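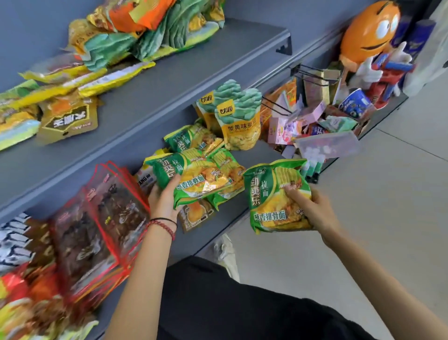 Ranger les sachets de snacks sans devenir chèvre

1 518 partages · 95 commentaires

Je reçois toujours la même question : comment faire pour que les sachets souples tiennent en place ? Les boîtes, c'est facile, ça s'empile. Mais les nouilles instantanées, les fèves grillées, les petits paquets à grignoter… on en pose quatre bien droits, on tourne le dos et tout est couché ! J'ai tenu le rayon épicerie de chez Mathebula pendant des années avec Zodwa, et j'applique chez moi les mêmes trucs qu'en boutique (en plus petit, forcément).

D'abord, je vide l'étagère. Entièrement, même si on n'a qu'un quart d'heure. Un coup de chiffon humide, un coup de sec, et on pose tout par terre sur une nappe ou un vieux drap, par famille. Les nouilles avec les nouilles, les fèves avec les fèves, le sucré à part.

Ensuite, les nouilles. Le bloc est rigide mais le sachet glisse, surtout sur une tablette en métal. Je les mets debout sur la tranche, comme des livres, toutes dans le même sens, avec le nom devant. Si vous préférez à plat, arrêtez-vous à quatre ou cinq par pile, au-delà ça part en éventail. Et n'écrasez pas, sinon vous mangerez des miettes de nouilles (c'est bon aussi, notez, mais dans une salade de chou).

Les sachets qui tiennent debout, genre fèves au goût crabe, vont au fond. Avant de les poser, je passe deux doigts sous le soufflet pour bien l'ouvrir et je tapote le bas sur la table. Ça change tout ! Devant, je mets ce qui est plus bas, comme ça on voit encore les étiquettes derrière.

Les petits paquets plats, c'est là que tout le monde s'énerve. Pour ceux-là, je travaille à deux mains : un paquet dans chaque main, face vers moi, je compare les dates et celui qui périme le premier passe devant. On prend vite le rythme.
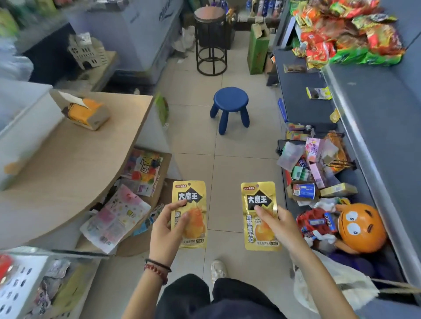 S'il y a un trou d'accroche en haut du sachet, servez-vous-en ! Une tringle à rideau de cuisine, trois crochets en S, et voilà vos snacks pendus à l'intérieur du placard. J'ai fait ça pour mes bandes de konjac pimentées et mes trucs au sésame, je n'en retrouve plus au fond derrière la farine. Si vous n'avez pas la place, une boîte à chaussures coupée en biais marche très bien, les paquets rangés dedans comme des fiches.

Pour les étages du bas, asseyez-vous. Un petit tabouret, un coussin, ce que vous voulez, mais ne restez pas pliés en deux. Mon dos me remercie depuis que Mbali Mtshali m'a prêté le sien (je ne l'ai jamais rendu, pardon Mbali).

Et gardez un carton ouvert à portée de main pour les sachets percés, les doublons et ce que personne ne mangera. Je fais le tri de ce carton le soir même, après le dîner.

Côté rythme, un grand rangement en septembre, un autre au printemps, et entre les deux je redresse juste ce qui est tombé en faisant ma liste de courses.

800 J'aime · 1 000 enregistrements · Partager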